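How to make a submission to a parliamentary inquiry (and have someone read it)
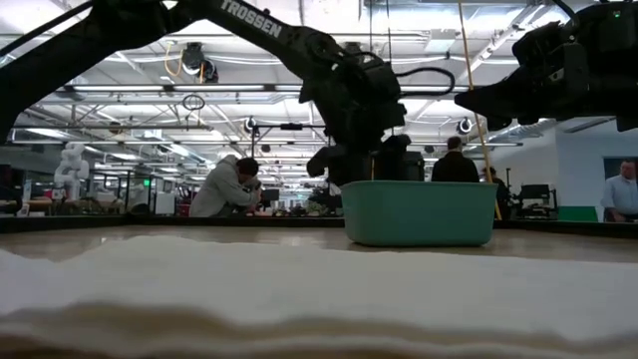
A teal basin on a tan tabletop, with white cloth in front.

Parliamentary inquiries ask the public for its views more often than the public notices. The call goes up on a website, stays there for a month or so, and closes while you're still deciding whether you're cross enough.

Start with the terms of reference. They're dull, and they decide everything. If the inquiry is into regional bus funding, your thoughts on the Member for Nistham's haircut will have to wait.

Pick one or two terms and stick to them. Erlinda Mangubat, who spent eight years as a committee clerk before moving to Nosingate for the quiet, reckons 900 words is plenty. I've seen submissions run to 30 pages. I've written one. It was acknowledged with thanks.

Put your recommendation in the first paragraph. "The committee should restore the evening service" is a recommendation. "Something must be done" is a sigh.

Then give your evidence. What you've seen yourself counts, so say where and when. If you use a figure, say where it came from. A petition with 300 signatures is worth mentioning once.

Leave your street address off the document itself and put it in the cover email. Submissions usually get published, and they stay up longer than most governments – if you want yours kept confidential, ask at the top of page one and wait for an answer before showing it to anyone.

Lodge it the day before. The upload form dislikes large files, and it saves this up for the final afternoon.

Tick the box if you're willing to appear as a witness. They may ring.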